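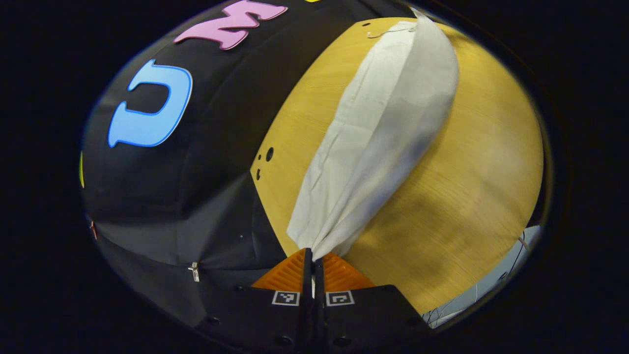
Jaws closed on one end of the cloth, wooden board underneath.

Fisheye crop before training?

I have 506 cloth demos from a hand-held gripper. Should I crop the black border before training on Jisovex?

2 answers

Leave it. We trained both ways at Koranside and scored 30 rollouts each – no difference we could measure. Keep the markers by the finger pads in view, you need them for jaw width.

Crop if you're short on memory. I did and it was fine, but I only had 11 demos.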